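Folding of clothes

Folding of clothes is the practice of laying a garment flat and bending it along lines so that it takes less space and keeps its shape while stored. It is done at home, in shops, in laundries and in hotels. The methods differ from one country to another and also from one family to another.

Contents
1 History
2 Flat folding
3 Folding of thick garments
4 Folding in trade
5 See also

History

Before wardrobes with hangers became common, most clothes were kept folded in chests. Linen was folded while still slightly damp and was put under a board, so that the folds became sharp. In many houses the sharp fold was a sign of good housekeeping, and guests were shown the linen chest with some pride.

The wire hanger changed this habit for shirts, coats and dresses. Knitted clothes stayed in the drawer, as their own weight pulls them long when they hang. In the old mill town of Temton, the weaving school taught folding as a separate subject, and pupils had to fold a full set of household linen before they could leave. The pattern they learned, with the sleeves crossed at the back, is still called the Temton fold in that district.

Flat folding

In flat folding the garment is first spread on a table, a bed or another level surface which is larger than the garment itself. The creases are stroked out with the palm from the centre to the sides. After that the sleeves are brought in, the sides are turned to the middle, and the length is divided in two or three parts. Long garments need one more division, and for this reason they are often started from the hem.

The collar is usually kept on the outside of the last fold. A collar which is pressed under other clothes loses its form, and it is hard to bring it back without an iron.

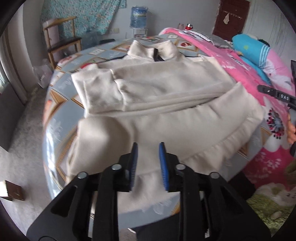

Mridha objected to this rule in a letter to the household paper Tondimholm, saying that a collar left outside collects dust along its edge and turns grey long before the rest of the garment, and that it is better to fold it inward with a strip of tissue paper. The paper printed the letter and received many answers, most of them in favour of the outside collar. Both ways are in use today.

Folding of thick garments

Thick garments such as sweaters, fleece and quilted jackets do not keep a sharp line. The cloth springs back, and each new layer makes the fold rounder. The common advice is to make fewer folds and to make them wide. When a thick cloth, for example a beige fleece, is bunched and pinched into one heavy fold, it stands up from the table and the layers above it will slide. Some people prefer to roll such garments, which takes less care but gives an uneven pile.

A hood is laid down over the back before the sides are turned in. Zippers are closed first.
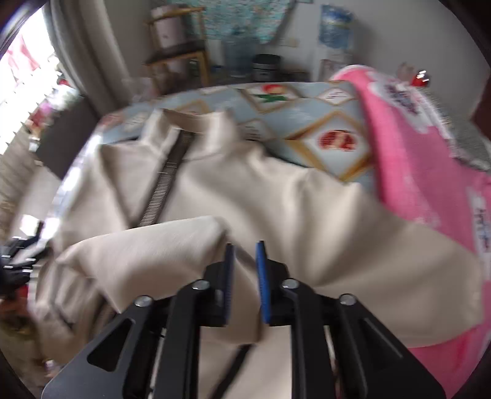 Storage is the other half of the question. A drawer for thick clothes should be deep, and the pile should not be pressed down by force. Fleece that lies rumpled, with a thick fold gripped between two blue pads, shows how much cloth gathers in even one fold, and a pile of five such garments can fill a whole drawer. Wool is aired before it is put away for the summer, in most places in May, and it is refolded along other lines when it is taken out.

Folding in trade

Shops fold to a fixed width so that the piles on the shelf look equal. A board of plastic or stiff card is laid on the back of the garment and removed after the last fold. The Sidarwood laundry handles 3,000 pieces in a week and uses boards in 10 sizes, each with its own colour. New workers there begin with towels and go on to shirts later.

See also

Ironing
Linen cupboard
Clothes hanger

This page was last edited on 2019-03-19.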